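Selton clinic's new heart rhythm service is open. First patients were seen in September, doors at 8.30am, and the waiting area was full by nine.

It's been a long time coming. People in Selton who needed a proper look at a fluttering or racing heart have had to go over to Bilyk for it, which means two buses and most of a day gone. Now the first appointment, the tracing and the follow-up chat can all be done on the ground floor at Plodar Road, old physio side, turn left after the lifts.

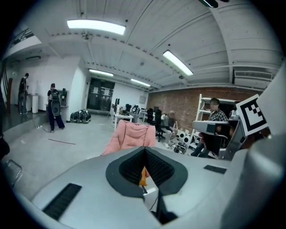
**Dremolari Health — Outpatient Heart Team**

Ramesh Sengar joins us as lead consultant for the new service. He comes from Bilyk, where a fair few of our patients will have met him already. He'll be here 3 days a week to begin with and will keep one morning list at Bilyk, so anyone halfway through treatment there stays on his books. No need to ring and check. Letters have gone out.

His main interest is irregular heartbeat in older people, especially those who have other things going on as well — kidneys, diabetes, bad lungs. He also looks after patients with pacemakers and will be running the yearly checks.

"Most of what I do is listening," he told the team at the opening. "People know when something has changed. They've often been putting up with it for months before they tell anyone."

Working alongside him are 3 specialist nurses. Two have moved down from the ward upstairs and the third starts once her notice is up. The nurses will run their own clinics for blood pressure, tablets and general worries, and you can be booked straight in with them by your GP surgery.

Numbers, for those who like them. The old shared clinic at Bilyk saw 1,588 patients from our side of the river last year. Not all of those will move across, some prefer to stay where they are and thats fine. But we expect the bulk of follow-ups to shift here over the winter. The aim is for new referrals to be seen within 14 working days. Urgent ones sooner, same as now.
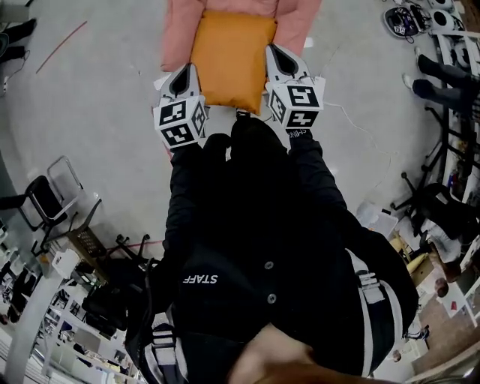

Larasati Sinaga

A few practical bits, as reception has been asked the same things over and over.

- You do need a referral. GP or hospital doctor, either will do. We can't take walk-ins, sorry.
- Bring your tablets, or a list. Boxes are better, the doses are printed on them.
- Wear a top that opens at the front if you can. Makes the tracing much quicker.
- Heart monitors worn at home go back to the main desk, not to the pharmacy. There's a drop box by the door for out of hours.
- Parking is the same as for the rest of the site. Blue badge spaces are nearest the side entrance.
- Someone can come in with you. Please do bring them if you find it hard to remember what was said.

Phone lines are open 9am to 4.30pm and are busiest first thing. After lunch is a better bet. Messages left on the answerphone get picked up the same afternoon, or the next morning if it's late.

Still to come: an evening clinic for people who can't get away from work. Rota isn't settled. Echo scans will stay at Bilyk until the new machine has been signed off, so some patients will be asked to make one trip over there for now. We know that's a nuisance. Transport can be booked through the usual number if you qualify, but give them plenty of notice.

Mr and Mrs regulars from the Bilyk support group have asked wether the monthly get-together is moving too. It isn't, yet. Same room, same time, tea provided. If there's enough interest we'll look at a Selton one in the new year — put your name on the sheet at reception.

The clinic is taking referrals now. GP surgeries have the new form, and the old one will be accepted until they run out.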